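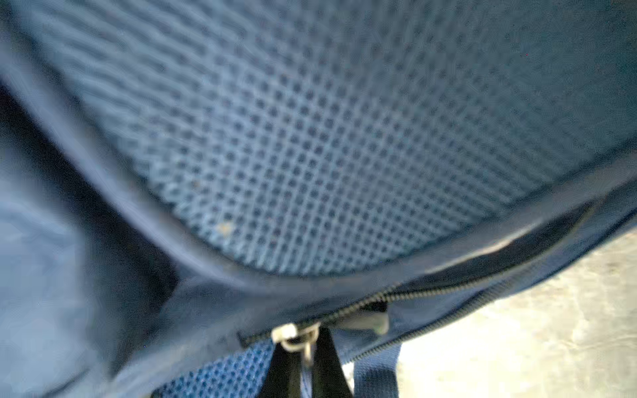
Saturday, June 27, 2026

Day one of the Virnley trail and I have walked 11 miles, of which I enjoyed 8. The other three were uphill and I would like to speak to whoever put them there.

The bus dropped me at the bottom of Sodow a little after seven. The guidebook calls it "a lively market town." The market is in October. In June there is a gas station, a closed bakery and a dog that followed me as far as the bridge and then thought better of it. I took this as a comment on my pace.

I had a packing list for this trip and stuck to it for almost an entire evening. Then I added the second sweater, the paperback, the other paperback in case the first one was bad, and a pound of trail mix. At home on the bathroom scale it all came to 30 pounds and I felt rugged. By the first stile I had started an inventory of what I could leave in a hedge. The first paperback is bad, by the way. I am on page 36 and the detective has done nothing but describe his coat.

Lunch at the top of Ukus, sitting on a rock that looked flat from a distance. Good view, I have to admit: the whole valley, the reservoir, the road I could have driven up. A family came by in sneakers, with a toddler. The toddler was not even breathing hard. We all said hello in that hearty voice people use on hills and nowhere else, and I pretended to study the map until they were gone.

Speaking of the map, there is a mile or so on the far side where it and the ground disagree. The map says woods. The ground says somebody sold the woods. I followed a fence, then a different fence, then my own footprints, and came out on the right path by no skill I can claim.

Left heel: blister, small. Right heel: fine, smug. I put the tape on tonight when I should have put it on at breakfast, exactly as I did last year, and the year before.

The hostel is clean and smells like soup. I have the bottom bunk by the window, and the window doesn't open. Dinner was across the street at Thongsuk, which had four tables and the best green curry I've had in years – though after a day of trail mix I might say that about a boiled shoe. I had two helpings of rice and then mango, and I walked back across the street like a man of ninety.

Tomorrow is supposed to be longer but flatter. The forecast says showers "at times." It doesn't say which ones.

Must remember: fill both bottles before leaving, buy plasters or whatever they have, mail the second sweater home. Start the other paperback.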